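Ovdale Repair Bench, minutes of the February get-together

Minutes by me (Wiebke Lammers), typed up from my scribbles the same evening. If I've put words in your mouth, shout and I'll fix it.

Present: Reece Lambert, Friederike Heitmann, Sieglinde Kuhlmann, me. Ratree Sukprasert sent word that she was stuck at work, so her item got pushed to the end and then we did it without her anyway (sorry, Ratree!).

**1. Last month's minutes**

Approved, with one fix from Sieglinde. The donated monitors came from Hagedorn and I had written Pomo. Pomo gave us the keyboards.

**2. The desktop towers**

This took up most of the evening. We're going with the towers as the main teaching machine for the spring sessions, and Friederike wants everyone to learn on one laid flat on its side with the panel off. I was all for it. I've dropped enough screws into upright cases to last me a lifetime, and it's so much easier to see what goes where when the board is facing up at you! 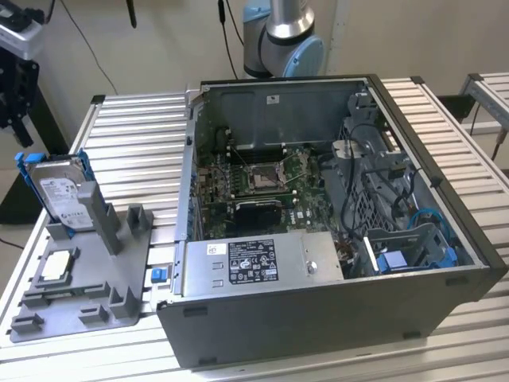
*Item 2: tower on its side, with the hard drive standing in the tray and the processor lying by the front.*

Reece asked whether we should strip out the power supply too. Friederike said no, leave it in for the beginners, there's plenty to do with just the processor, the memory and the drive. We went back and forth on this for longer than it deserved, and the power supply stays.

Agreed: one tower per table, people work in pairs, and the socket lever gets its own little talk before anyone touches a processor. Sieglinde will give the talk, and she's promised to keep it short (we'll see).

**3. Trays for the parts**

Everybody likes the gray trays. Before those we had saucers and an egg carton, and I for one don't miss the egg carton. Reece likes that every pocket has a shape, so you can tell at a glance what's still waiting to go in. 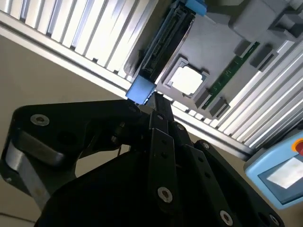

*Item 3: the tray up close, square pocket with its raised border and a strip of green circuit board beside it.*

Sieglinde wondered about labels on the pockets. Friederike thinks labels will peel and make a mess, and would like a printed card next to each tray instead. We went with the card. I said I'd draw it up, which I now slightly regret, as I can't draw.

Reece also got a price from Clotby for small parts bags, and the smallest order is 1,000. That sounds like a mountain of bags to me, but he says we'd go through them, and they keep. Approved, as long as the bill stays under up to 50 dollars we set aside for supplies.

**4. Hard drives and caddies**

Friederike had a bit of a speech about caddies. Last session people were forcing them, and she'd like us to slow everyone down at this step: look at the rails first, line the drive up with the cage, and push evenly. If it sticks, take it out and look again. I wrote that down word for word because she made me.

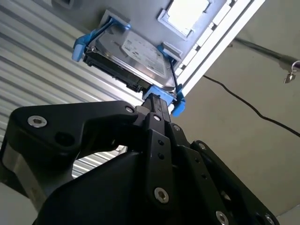 **Do we need to wipe donated drives before a session?** Every donated drive gets wiped before it goes anywhere near a learner, and whoever wipes it puts their initials in the drive book.

Sieglinde pointed out that the drive book has been missing since we moved the shelves. Reece thinks it's in the blue crate. He'll look.

**5. Cables (Ratree's item)**

Ratree had asked in her note that we spend some time on keeping cables out of the way, and we all agreed with her. It's the loops in the drive cage that trip people up, and the SATA cable has a way of ending up under your hand just when you don't want it.
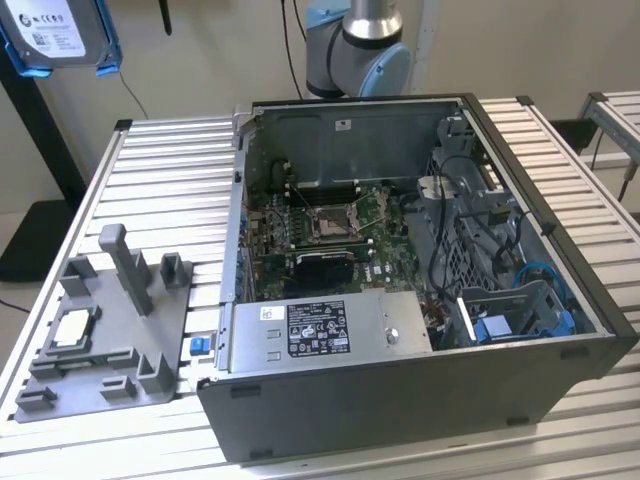 Photo: Ovdale Repair Bench, bench camera

We'll add ten minutes on cables to the second session, with Ratree leading it if she's willing. Reece offered twist ties from home. Friederike prefers the hook-and-loop kind and will bring some, so we'll have both.

**6. Anything else**

- The kettle is fine again, it was the outlet.
- Sieglinde needs 2 more people to help carry tables before the first spring session. I'm one. Reece is a maybe.
- Please push the stools back under the benches when you leave.

**To do**

- Wiebke: draw the tray card
- Reece: order the bags, find the drive book
- Sieglinde: socket talk
- Friederike: cable ties, ask Ratree about session two

We wrapped up at 9:15 p.m. and Friederike locked up.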